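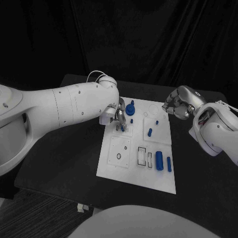
4. Preparación del tablero de montaje Tudach

4.1. Superficie de apoyo

1. Coloque el tablero plano sobre una mesa estable, de color oscuro y acabado mate siempre que sea posible. El contraste con el blanco del tablero facilita la lectura de los contornos grabados.
2. Compruebe que el tablero apoya en toda su superficie. No es necesario alinearlo con el canto de la mesa; se admite un ligero giro.
3. Deje libre una franja a ambos lados para el acceso lateral.

Nota: el tablero no lleva fijaciones. Si se desplaza durante el uso, limpie la mesa y la cara inferior con un paño seco.

4.2. Colocación de las piezas

1. Retire del tablero las piezas azules y compruebe que no presentan rebabas.
2. Identifique el contorno grabado que corresponde a cada pieza.
3. Sujete la pieza por los flancos, bájela en vertical y suéltela cuando haga contacto con el fondo.
4. Verifique el asiento por presión leve. Una pieza bien colocada no bascula.

Precaución: no fuerce las piezas en las ranuras estrechas. Una pieza introducida en ángulo puede astillar el borde de la ranura. En ese caso, pida el recambio con la referencia 402.

4.3. Retirada de las piezas

1. Empiece por la sección superior del tablero.
2. Agarre la pieza desde arriba y tire en vertical, sin giro.
3. Deposítela fuera del tablero antes de pasar a la siguiente.

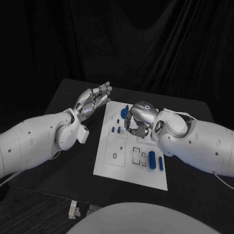 Dorin Lazăr objeta que conviene empezar por la sección inferior, dado que así la mano no pasa por encima de contornos ya vacíos y se pierde menos tiempo en buscar la pieza siguiente. Ambos órdenes son válidos, siempre que se mantenga el mismo durante toda la sesión.

4.4. Conservación

Guarde el tablero en horizontal, sin peso encima. Revise las ranuras cada 700 ciclos y anote el resultado en la hoja 13. Para la limpieza con productos líquidos, consulte el apartado 2.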